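Plindholm Shared Workshop
Gripper build group, minutes, July

Started 7:10 pm, late, door code had changed again. Six of us plus two on the call. Call audio bad until someone moved the laptop off the band saw table. Notes typed live, fix spelling later.

Last minutes: ok. One correction, the spring order was 100 pcs, minutes said 10. Passed.

Money
461 in the pot after the bearing order. Kuseck invoice still open, 159, due end of July. Agreed pay it now so they ship the second lot of pivot screws. Laser cutter dues come out of the general workshop money, not ours. Long argument about this, same as June, same result.

Linkage
Play in the joint on our home-built pair still too much. Two causes talked about: holes drilled oversize, and washers missing on the inner side. Ream and bush the next set. Bushings from Cinwood if they have the 11 mm length, otherwise cut down longer ones. Do not glue, last pair that got glued had to be drilled out.
Question from the call whether to lighten the outer links more. Not until the play is fixed. One thing at a time please.

Pads
Flat rubber slips on coated cardboard. Ribbed pads next, two hardnesses, softer first. Ribs run across the finger. Mold is half done, needs draft on the side walls or it wont release. Somebody has used up the mold release, please replace what you use.

Home kitchen trials
Agreed a while back that bench trials on clean blocks dont tell us much. Kitchen table is the standard now: cloth down, normal clutter left where it is, thin cartons, bags, bottles. Discussed the cream box pick. Box upright between the fingers, one ribbed pad to each side, printing running sideways down the face. Second hand-held gripper on the yellow plastic container over at the left edge of the table.
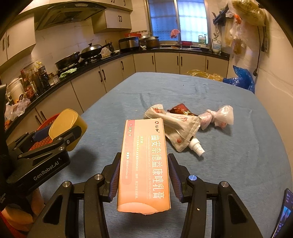

OPEN POINTS FROM THE TRIALS

Cartons. Want a force limit before we do more of these, a medicine carton is thin and the fingers close harder than people think. Proposal: hard stop on the trigger, set screw, lock nut. Agreed to try. Empty cartons only until then, bring some from home.

Soft bags. Knotted plastic bags are the worst item on the list. Pads fold the plastic, bag slides out sideways. Crumpled ones a bit better. No fix yet. Idea of a small lip at the finger tip, mixed feelings, might catch on the cloth. Print one and see.

Cloth. Blue cloth ok, keeps things from skating around. Creases are a nuisance when you come in low. Clip it at the corners? Tape was voted down, leaves goo.

Two-person runs. Elbows. Whoever is on the left calls out before reaching in. Keep the woks and stove side out of it, table only, stove off at the knob before anybody starts.

Ndung'u rig
The motor version, name stays for now. Servo gets noisy near full close. Either the horn is slipping on the spline or the linkage binds at the end of travel, which would be the same problem as above. Check by hand with the servo disconnected before buying anything. Controller board still running the old code, the new one drops the limit switch reading on startup. Do NOT flash the new one until that is sorted.
Power supply: keep the bench one. The wall adapter gets too warm, retired to the bin, label it please.

Storage
Drawer 11 is ours from now on. Screws go back sorted. Silver and blue ones are not to be mixed in the same tub, even if they fit. Calipers are missing, the good ones. If they are in your bag no questions asked.

Open evening
Other groups want us to show something. Could do box and bottle picks at a table by the entrance. No motor version, hand-held only, kids will be there. Need a sign and a spare pair of grippers. Left open, decide next time.

Actions
- pay Kuseck, 159
- ask Cinwood re bushings
- finish mold, soft pads first
- trigger stop, one sample
- tip lip, one print
- hand check on Ndung'u linkage
- buy mold release
- clips for the cloth
- collect empty cartons, everyone

AOB
Dust extractor filter is full. Fridge also. Both raised last time.

Next meeting August, same room, 7 pm. Closed 8:50.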